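Trulow Alphabet Blocks: Frequently Asked Questions

What is printed on the blocks?
Letters, numbers and small pictures. Some faces have a colored panel, others are plain wood with a faint engraved figure or a thin outlined numeral. The colors do not follow the alphabet, so a red face may carry an M on one block and an H on another.

How should the blocks be laid out for sorting?
Use a flat table with a clear surface. Spread the blocks in a single layer before turning any of them. Stacked blocks hide side faces and make it harder to find a given letter.
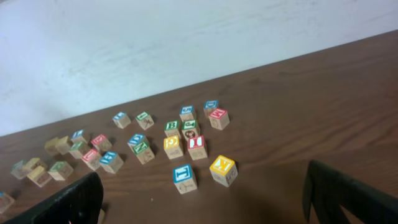
Sort by letter first and by color second. Sorting by color alone leaves large groups with no useful order. A full Hokley set has 36 blocks and takes up to 3 minutes to sort.

Can two sets be combined?
Yes, if both are the same edge length. Sestside blocks are slightly smaller and will not stack evenly with Trulow blocks. Mark one plain face in pencil if the sets need to be separated later.

How are the blocks cleaned?
Wipe with a damp cloth and dry at once. Do not soak. Standing water raises the grain and lifts the edge of the printed panel. Rough corners can be smoothed with 300 grit paper, keeping clear of the print.

Which way up does a block go?
The letter sets the direction. Numerals and pictures on neighboring faces may lie sideways when the letter is upright. This is normal for printed cubes and is not a defect.
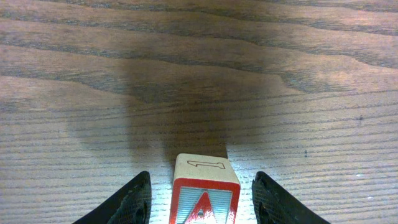 Woldegiorgis writes that sideways numerals confused the children in the reading group until letters and numbers were done in separate sessions, and asks whether a set exists with all faces aligned. We do not stock one. A cube turned to show a different face will always put some of the others on their side.

Are replacement blocks sold singly?
Yes, by letter. The minimum order is 2 blocks. State the letter and the panel color.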